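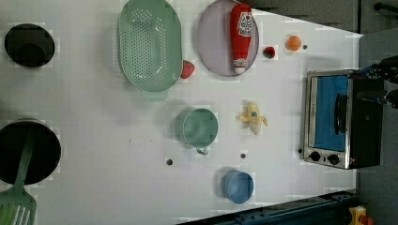 Posever kitchen tabletop set: what you get and what it costs

Price: $1785 for the set, $2385 with the spare parts box. Sold by Wornby. Ships in 15 working days.

Most people who land on this page have a robot arm already and want something for it to do. Before you spend anything, check what is in your own break room. A mug, a plate and a cup from a discount store will take you a fair distance, and if your arm can't pick up a mug nine times out of ten, a matched set of props won't help it.

What the set is for

The set is meant for pick-and-place and sorting work with kitchen things: pots, a colander, a slotted spatula, a mug, a plate, a cup and play food such as strawberries and a banana. The shapes are mixed on purpose. A round fruit rolls, a wide spatula head sticks out over the rim of a pot, and a bottle lying on a plate has to be lifted without taking the plate along. We think the bottle is the most useful piece at the price. The play food is ordinary play food, and you can buy it elsewhere for less.

About the toaster oven

The oven takes up more of the table than buyers expect. Put it in your floor plan first and see how much working area is left. Check as well that your gripper can get fingers around the door bar from the side where your arm is mounted. We do not promise that any given gripper will open the door. If a dealer tells you otherwise, ask to see it done with your model of hand, and ask how many tries it took.

Not included

Arm, gripper, table, cameras, software. The quote from Kinddale adds a table and installation, and you should read that line closely. If you have a flat white top that doesn't wobble, you can skip it.

Budget for the second year

Small pieces get dropped, pinched and lost. Set aside $1000 a year for replacements and odd parts if the arm runs most days. The spare parts box covers the play food and the cup. It does not cover the oven or the pots.

Claims we leave off this page

Betancur, who make a similar set, advertise shorter training times. We have no figures like that for ours and would want to see how theirs were measured. Props don't train anything. They give you the same objects in every run, and that is worth paying for only if you need to compare one run with another.

Returns

Unused sets only, in the original carton. Return shipping is at your cost.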